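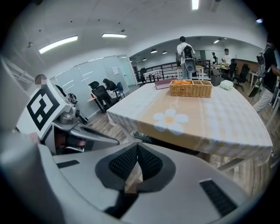
Waronholm House: Minutes of the Furnishings and Table Linen Meeting

Held in the ground floor dining room, November, 10.00 a.m.
Chair: Leopoldo Huerta
Minutes taken by the house office. Apologies received from the kitchen lead.

1. Minutes of the previous meeting

Agreed as a correct record, with one correction. Under item 4, "sideboard" should read "side table". The side table stays where it is until the skirting has been painted.

2. Tablecloths

2.1 The gingham cloth with the flower and the tan-yellow band was considered for general use on the wide table. The check is pale, in white, cream and grey-lavender, and was thought suitable for the dining room. Two members found the flower too large for a table that is also used for paperwork. The chair noted that a plain cloth can be kept for paperwork.

2.2 Direction of the band. The cloth is to be laid with the band running from the far side to the near side, as at present. Laying it lengthways was discussed and not supported.

2.3 Overhang. The cloth should fold over the near edge but must not reach the seats of the chairs. The office will measure the drop on all tables before any further cloths are ordered. Current practice is to judge it by eye, and the results differ between rooms.

2.4 Laundering. Cloths are to be washed at 40 degrees and ironed on the reverse where there is lettering. Starch is not to be used. The supply of clips from Briltent has been used up and will not be renewed, as they mark the hem.

ACTION: Office to measure and record the drop.
ACTION: L. Huerta to find a plain cloth for paperwork.

3. Baskets

3.1 The rectangular wicker basket with compartments is to stay near the far edge of the table. A proposal to move it to the middle was withdrawn after it was pointed out that serving dishes are passed across there.

3.2 Contents. It was agreed that each compartment should hold one kind of item only. Cutlery, folded napkins and condiments were named. Loose paper, keys and post are to go in the tray by the door.

3.3 Cleaning. Wicker is to be brushed out dry once a week and wiped with a damp cloth once a month. It is not to be soaked or dried on the radiator.

3.4 A quotation from Hastine for 6 further baskets was tabled. The size given is the outside measurement only. Decision deferred until the inside measurements are known.

ACTION: Office to write to Hastine.

4. Storage under tables

Items are still being left under tables on the near side, where feet catch them. Anything kept there is to be moved to the cupboard in the passage by the end of the month. Angled table legs already reduce the foot space at the corners.

5. Paper napkins

Lozano supplies these in packs of 100. Stock stands at 2 packs. Reorder approved at the same quantity as before. The thinner grade will not be tried again.

6. Any other business

The light switch by the passage door is loose. Reported to maintenance.

The meeting closed at 10.50 a.m. Next meeting to be arranged by the office once the measurements are complete.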